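Rechercher dans les tickets Mot-clé ou numéro OK

Ticket 1867 - Les étiquettes sortent décalées depuis la mise à jour de Loteo
Ouvert par : Wouter Goossens
Statut : résolu

17 mars 2018, Wouter Goossens
Bonjour, depuis que j'ai installé la nouvelle version de Loteo, les étiquettes de notre stock de vêtements s'impriment trop bas. Le code-barres est coupé et la dernière ligne (taille et couleur) passe sur l'étiquette suivante. L'imprimante est une Cendik, branchée en USB. J'ai déjà redémarré le poste et changé le rouleau, sans résultat. Je m'excuse pour mon français, je fais mon possible.

Anouk Van der Linden, support
Bonjour Wouter, quelle hauteur d'étiquette est indiquée dans Réglages > Impression > Format ? Et est-ce que la page de test de l'imprimante est correcte ?

Wouter Goossens
La page de test est bonne. Dans Loteo je lis 80 mm, mais mes étiquettes mesurent 44 mm. Je n'ai pas touché à ce réglage. J'ai corrigé et enregistré, mais après la fermeture du logiciel la valeur 80 revient.

Anouk Van der Linden, support
Le profil est sans doute en lecture seule. Fermez Loteo, renommez le fichier profil.ini en profil.old, puis relancez et saisissez de nouveau le format.

Wouter Goossens
C'est fait, la valeur reste maintenant. J'ai imprimé sept étiquettes de suite et le code-barres est entier. J'ai aussi rempli de nouveau la fiche du denim noir et blanc. 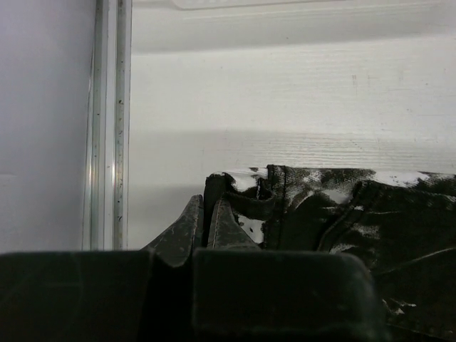 Il me reste une question - les marges que j'avais réglées pour les étiquettes de carton sont perdues. Est-ce que je peux les recopier depuis profil.old, ou je dois tout saisir à la main ?

Anouk Van der Linden, support
Vous pouvez recopier la section [marges], rien d'autre. Loteo doit être fermé pendant la copie.

Wouter Goossens
Les marges sont revenues. Vous pouvez fermer le ticket, merci pour votre patience.

Contact support - © Zorketum - Retour en haut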